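The Spares Bench, October 2018

Another season, another sorting system. Wastov's new catalog landed last month with a whole section on color-coded bins, and the pitch is the usual one: buy the bins, and the parts will more or less put themselves away. I have heard this before. Domlow said it about drawers, and most of us own a set of Domlow drawers with one drawer that won't open and another full of mystery screws.

So let me be a grump about it. A pink bin and a cyan bin are fine things to own. What they don't do is decide anything. Take the ordinary odds and ends that pile up in a repair room: a push button, a gate valve with its red handwheel, a power supply, a circuit breaker. Is that pink or cyan? Plumbing on one side and electrical on the other sounds sensible until you see that three of those four go in the same bin. Then there's "used" and "new," or "tested" and "untested," and every one of those splits falls apart the first time somebody is in a hurry.

The Medina workshop tried the full treatment in June, with 8 colors and a printed chart on the wall. More than 200 parts got sorted the first afternoon. When I went back, the chart was under a coat and people were asking each other what orange meant. Two colors might have lasted. I'd still want to see it after a winter.

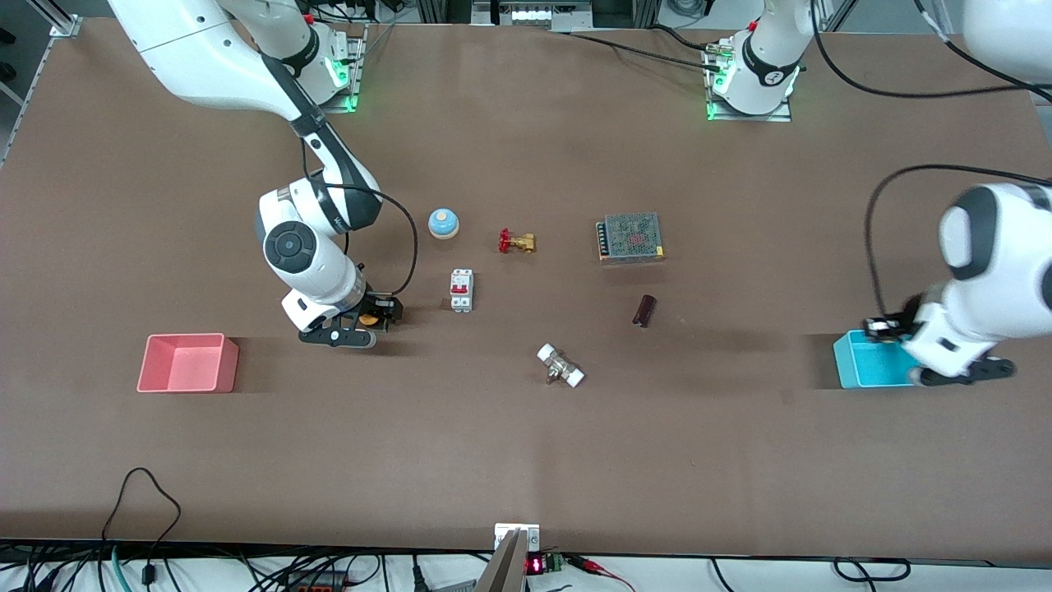 My own advice is cheaper. Clear a big table, put out only a few things at a time, and keep one bin at either end. If a part makes you stop and think, leave it in the middle and come back to it -- the middle is where you find out which categories you needed in the first place. Breakers and power supplies get a tag with the rating before they go anywhere. Valves get turned by hand once, and the stiff ones go in the scrap.

Prarkov sells a label kit for this as well, 1000 labels to the roll. Masking tape and a marker have done me fine so far. If you've bought the kit and still like it come spring, write in and I'll print your letter.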